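Ultus Workshop Group
Minutes, gripper unit upkeep meeting, 22 May 2021
Held at Kaltudholm, bench room. Quorum met. Previous minutes taken as read, with one correction: the spare fingers came from Brornis, not Hughes.

1. Finger plates
The maintenance lead reported that both plates had been taken off, cleaned and screwed back on. The meeting asked what had been wrong with them. The answer was "drift", which several members did not accept as a fault description. The log will say what was measured, or say that nothing was.

2. Markers
Brornis recommends new markers every 1000 cycles. Members doubted this — Brornis also sells the markers. The last set was changed at 46 cycles after a corner lifted, so the recommended figure has told us very little so far. Agreed to inspect by eye before each session and replace when worn or scratched. Cost to be looked at again in August.

3. Screws
Hughes quoted for a torque driver. Not approved. The hand driver is adequate if people use it, and the log shows 9 sessions with no screw check entered at all. The check stays on the start-up sheet and must be initialled.

4. Grip trial
The wooden handle stays as the test piece. It was put to the meeting that a glossy handle flatters the grip less than a matt one and is therefore a fair test. One member called this a guess and asked for both to be tried. Agreed, provided the results are written down this time.

5. Other business
Request for a second unit deferred. The meeting was not persuaded that two poorly logged units would be better than one.

Actions: log template to be redone; matt handle to be found; item 2 back on the agenda in August.

Closed after item 5.

Attachment to item 4 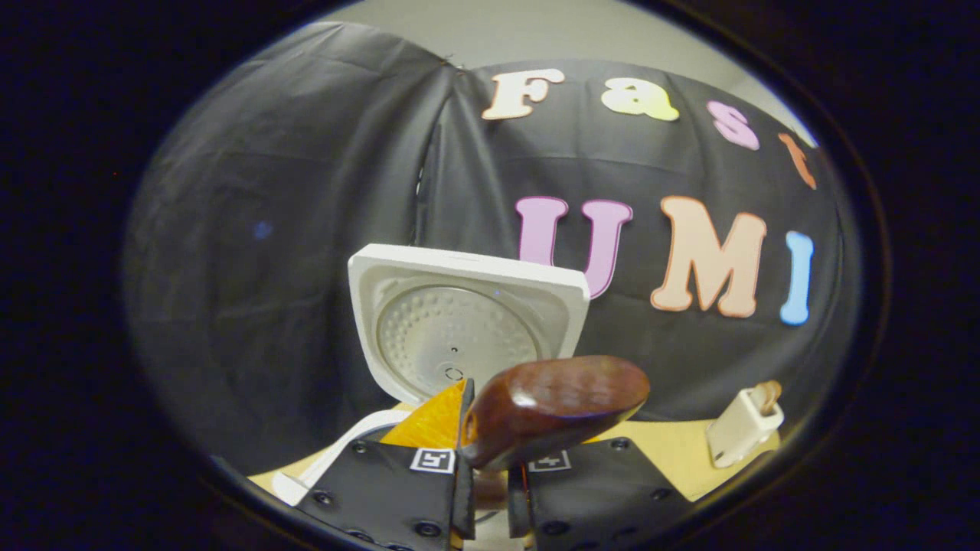 Wooden test handle between the finger plates, markers fitted on both.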